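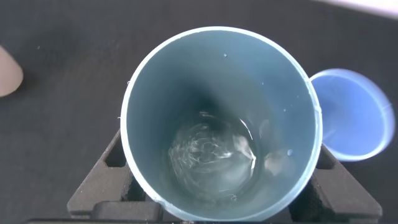 **图 3** 浅蓝色圆筒形杯,近垂直俯视。杯底有浅层清水,水面可见波纹;内壁附着小水滴。右侧为一只较小的蓝色杯子。

### 3.2 杯内残余水量与壁面附着

本节讨论日常倒水动作中杯内液体的两种去向:汇集于杯底的自由水,以及滞留在内壁上的离散水滴。前者可由称重直接得到,后者质量很小,但在重复倒水时会逐次累积,影响小容量条件下的读数。

试验在 Killiria 实验厨房进行,每组重复 20 次,共 14 组。每次由操作者向大杯内注水,静置后称重,再将水倒入小杯,对大杯作第二次称重。两次称重之差记为转移量,第二次称重与干杯质量之差记为残余量。目标注水量超过 200 mL 的组别单独处理,不并入本节的统计。

水滴位置按其与杯口及液面的相对关系分为三类:近杯口、中段、近液面。图 3 中,内壁上部紧邻杯口下方处有一细小水滴,右侧液面稍上方另有一滴,尺寸略大;左侧内壁近杯口处还可辨认出一个微小亮点,同样判为水滴。按上述规则,三者依次记入近杯口、近液面和近杯口类。右侧水滴旁的内壁有一片颜色较浅的模糊区域,可能由水汽或反光造成,标注时不计为附着水。

水面扰动给液位判读带来困难。波纹未消散时,反射光在水面形成不规则的环状亮纹,液面与杯壁的交界线局部被高光掩盖。因此,凡水面可见波纹的图像只用于水滴分类,不用于液位估计。全部 3,932 幅图像由 Chraibi 与 Ó Riain 分别独立标注,分歧处经复核后取一致意见。

杯口附近的水滴与注水落点的关系见 3.3 节。杯壁清洁程度未作为变量控制,各组试验前统一用清水冲洗并擦干。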